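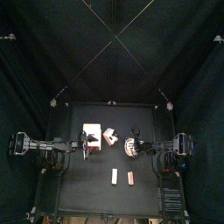
Clisine 핸드로션 리필은 처음 한 번만 해 보면 금방 손에 익어요. 저는 늘 본체 병부터 비우고 시작합니다. 자리는 평평하면 어디든 괜찮은데, 사진에 나온 무광 검정 상판처럼 어두운 바닥을 저는 제일 좋아해요. 하얀 로션이 한 방울만 튀어도 바로 보이거든요!

1. 펌프를 시계 반대 방향으로 돌려 빼고, 병과 펌프를 미지근한 물로 헹굽니다.
2. 병을 거꾸로 세워 하룻밤 말려 주세요. 펌프도 몇 번 눌러서 안에 남은 물을 빼고요.
3. 리필 파우치의 모서리를 점선대로 자르고 천천히 붓습니다. 200ml가 다 들어가지만 (저처럼 성격 급한 분들!) 꾹 짜면 넘쳐요.
4. 펌프를 다시 잠그고 로션이 나올 때까지 눌러 줍니다.

참고: 향이 다른 로션을 섞어 쓰지 마세요. 저는 시더 향에 라벤더를 부었다가 9월 내내 묘한 냄새를 맡고 다녔어요.

주의: 물기가 남은 병에는 로션을 붓지 마세요. 로션이 묽어지고 상하기 쉽습니다.

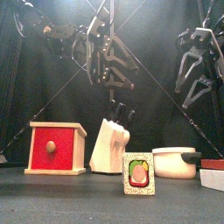
펌프를 계속 눌러도 로션이 안 나오면 어떻게 하나요?
펌프를 빼서 관 끝을 따뜻한 물에 2분쯤 담갔다가 물기를 닦고 다시 끼워 보세요. 굳은 로션이 관을 막고 있을 때가 많아요. 그래도 안 나오면 펌프만 따로 주문하시면 됩니다.

남은 파우치는 입구를 집게로 집어서 서늘한 곳에 세워 두세요.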